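Drotia Demo Kit 4, reviewed after a spring and summer of use
Posted Sep 20, 2019 by Irena Jabłońska

Drotia sells Demo Kit as a package for recording teleoperated demonstrations in simulation. You get the simulator, a hand-tracking input layer, a set of scenes and an exporter. We bought the four-seat license in March to collect examples for a pick-and-place policy with a multi-fingered hand.

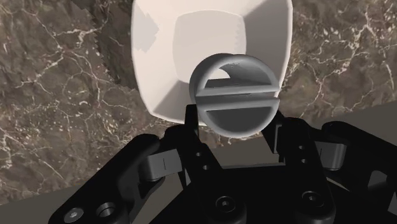 Setup took one afternoon. The installer wants its own Python environment and will overwrite an existing one of the same name without asking. Calibration of the input device is done per operator and stored by login, so operators should not share accounts. Ryan Cheetham and I did for a week, and his grasps from that week have an offset at the thumb.

Recording is the strong part. Each episode holds joint targets, measured joint positions, object poses, contact flags and the wrist view. Control runs at 40 Hz and held that rate on both of our machines. A foot pedal starts and stops an episode, and a double press discards it. We kept 385 episodes of the object-into-bowl task, which was enough to train a first policy and see where it failed. Most failures were at release: the fingers opened one after another and the part tipped.

Contact is adequate. Small round parts held at the fingertips stay put if the grip force is left at the default. Raise it past 70 percent of the scale and the part begins to creep out of the grasp. The manual does not mention this. Jarosław Bednarek found that halving the physics step removes the creep and costs a third of the speed.

Rendering is dated. Shadow edges come out stepped at the default map size, and stone textures are busy enough to confuse a small image encoder. You can randomize texture and light per episode, but only from a config file, and a typo there fails silently. Check a few recorded images before committing an operator to a full session.

The exporter writes one file per episode. Timestamps are in simulator time only. If you need wall-clock time to match against operator notes, you have to log it yourself. Replay is deterministic on the same machine and drifted slightly between our two.

Support answered both tickets within two days. The shadow setting is promised for the next release.

Compared with Baran, which we used last year, Demo Kit has better input latency and a worse scene editor. Baran also resumes after a crash, where Demo Kit loses the open episode.

Good: steady control rate, pedal workflow, complete state logging.
Bad: silent config errors, shadows, no wall-clock time.
Rating: 4 out of 5 for recording, 2 out of 5 for scene building. We renewed two of the seats.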